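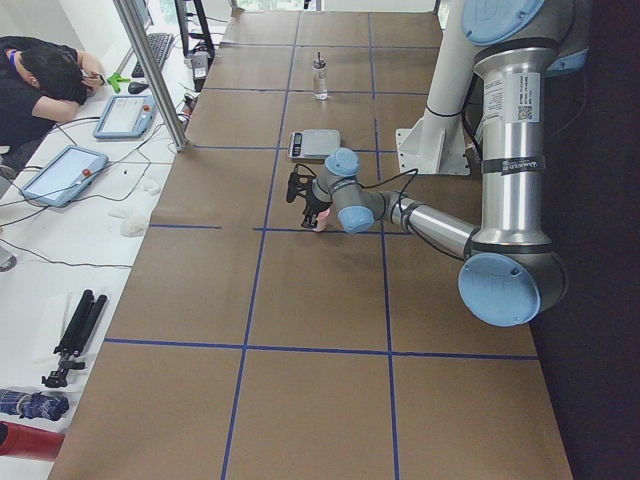 Losau Table Kit: paper, tape and row gauge for robot arm benches

$65, in stock
Made and packed by Jotadard, a very small shop that shares a building with a lot of other people's projects

I'm Vasanthi, and I make this kit, so you're getting the sales pitch and the confession in one go. It's brown paper and blue tape. There's a bit more to it than that, but if you open the tube and say "Vasanthi, this is brown paper and blue tape," I'm going to have to agree with you!

The short version is that it turns any long work table into a marked-out surface for a robot arm. You cover the table, run your long lines, run your cross lines, and you end up with cells you can call by name. Row C, left. Row D, middle. When you're teaching an arm to pick something up and put it down somewhere else, being able to say "the scale lives in this row and the pump bottle lives in the next one back" saves a surprising amount of pointing and arguing.

I started doing this on our own table at the Skirkari workshop, where the bench gets shared and things wander. I'd set up a pick with a little pink cup-shaped part, go home, come in the next evening and somebody had pushed everything over by a hand's width to make room for their soldering. The arm, of course, goes exactly where it went before. So I taped around things. Then I taped around more things, and it looked terrible, and Lakmal Sheikh (he does the mounts and most of the metalwork) told me to peel it all up and do it properly with a straightedge. The row gauge came out of that conversation.

What's in the tube

Brown kraft paper, one roll, 10 yards long. It's heavy stuff, matte, cut from the big rolls I buy from Lacroix. Wide enough for a normal folding table with some left to tuck under.

Dark blue tape, 2 rolls. Low tack, so it comes off the paper without taking the top layer with it, provided you go slowly and pull it back flat along itself.

Row gauge. A flat plastic strip with notches for the row spacing and a hook on one end that catches the table edge. You slide it along, make a pencil tick at the notch, slide it along again.

Corner dots, a sheet of them. Little stickers for marking where an object's corner goes inside a cell. I nearly left these out and then kept using them myself, so in they went.

A printed layout sheet with three grids on it that I like. You can ignore all of them.

Why paper at all

I get this question a lot, usually from people who have just bought a nice table. You can tape straight onto the table, sure. I did it for months. The trouble is that you'll change your mind about the grid, and every time you do, you're scraping old tape off a surface you care about. With paper you lift the whole thing off, roll it up, write the project name on the back and put the next one down. I've got a stack of old ones in the corner and I have gone back to them more than once (that's what the pencil ticks are for – they let you line the sheet up with the table edge again).

Paper is also kind to your gripper fingers. If you get your height wrong on the way down, and you will, a fingertip drags over paper and leaves you a nice clear scuff that tells you how far off you were. Please don't read that as permission to crash the arm into the table. Keep the pendant in reach with your hand near the red button, go slow on the first run of anything new, and look up what your arm's maker says about speed limits around people. We run with somebody at the desk beside the table the whole time, and the pendants stay on that desk where they can be grabbed.

And it doesn't shine. Our table end is right by a window and a bright white laminate top in low sun made my camera setup useless for half the afternoon. Matte brown fixed most of it. If you aren't using a camera, skip this paragraph and enjoy your life.

How I lay it out

Clear the table and wipe it. Crumbs under paper turn into bumps, and bumps turn into a bottle that leans.

Roll the paper out the long way with the outside of the curl facing up, and leave it overnight if you can. It relaxes a lot. Tape the ends down under the table edge, pull it snug, tape the sides.

Do the lengthwise lines first. Two people makes this so much easier, one holding the roll and one pressing. Stick the start, walk the roll all the way to the far end in the air, pull it straight, and only then lower it. If you press as you go you'll get a banana.

Then hook the gauge over the edge and tick your rows down both sides, and run the cross lines from tick to tick. I don't cut the tape at each crossing, I just go over the top. The double thickness hasn't ever bothered anything I've set down on it, but a flat-bottomed scale will rock if you put one of its feet right on a crossing, so keep scales and other fussy things inside their cell.

If your arm or its column bolts down through the table, mark the bolt holes from underneath with a pin before you cut the paper. Cut a small X at each pin hole and fold the flaps back. The base bracket then sits on top of the paper and clamps it, and the sheet won't creep. You do lose the ability to whip the whole sheet off in one go, so think about which matters more to you. On ours the columns stay put and I just slit the paper up to the bracket from the nearest edge when it's time for a change.

Choosing your cell size

Make the cells bigger than you think. My first grid was so neat, tiny rectangles all the way down, and the gripper couldn't get between two objects without elbowing one of them over. You want room for the object plus the open fingers plus a bit of slop. For kitchen-sized things, like cups and bottles and a small digital scale, the largest notch on the gauge is the one I use.

Try the far rows before you commit, too. Jog the arm out to the last row and see if it can still point its wrist straight down there. Plenty of arms can touch a spot they can't do anything useful at. On my layout sheets the far rows are marked for storage and the middle ones for work, and that's more or less how I use them: bottle parked behind, scale in front of it, and the picking and placing happening on the near side of the scale where the elbow has space to swing.

Leave yourself a strip down one side for cables. I know! It looks untidy on the drawing. It looks worse when a pendant cable slides across row B and takes a glass bottle with it.

The bigger kit

There's also the Losau Table Kit with Column at $279. It has everything listed here plus a floor-standing-height column and bolt-down base bracket that Lakmal makes, meant for holding a camera or a light over the bench. To be very clear, it is not rated for carrying an arm, and we won't sell it to you for that. If you need to hang an arm from something, buy the mount your arm's manufacturer tells you to buy. Columns are made in batches and we're between batches a lot of the time. The next lot should be ready in June, and you can ask to go on the list.

Things people ask me

Does the blue have to be blue? It's the only color I stock. I tried white and it glared, I tried red and it kept getting confused with a red part we were using at the time. Dark blue on brown shows up well to me and to my camera. If your objects are dark blue, you'll want to buy your own tape, and I'll sell you the tube without it for a few dollars less. Just write to me.

How long does one sheet last? On our table, until somebody spills something. Paper and liquid don't get along, so if you're practicing pouring or pumping, put a tray in that cell. Dry work, a sheet goes for ages.

Will the tape leave marks on my table? It hasn't on ours, which is painted. Test a bit somewhere hidden first, especially on oiled wood.

Can I write on it? Yes, please do. Pencil or marker both take fine. I letter my rows up the left edge and put the date in the corner.

Is the grid accurate enough to program from? No, I wouldn't. It's good to the width of a pencil line on a good day, and paper moves with the weather. Teach your points with the arm in the usual way, and use the grid for putting the objects back where they were. Almost every unhappy email I've had comes down to somebody typing in coordinates off the gauge.

Refills

Paper and tape are both available on their own, same roll, same tape, and the gauge should outlive all of it. If you break the hook off (I've done it, it's the thin bit), send me a note and I'll put a new one in the mail.

Shipping and returns

Tubes go out by ordinary parcel post, packed by me, usually in the evening. Column kits ship in a separate long box and may turn up on a different day from the tube. If the paper arrives creased, tell me and I'll replace it, and keep the creased one for practice. Unused kits can come back for a refund as long as the tape is still wrapped.

Last edited December 24, 2023. Orders placed over the holidays will get packed once I'm back in the shop, and the workshop door is locked until then, so please no pickups before you've heard from me.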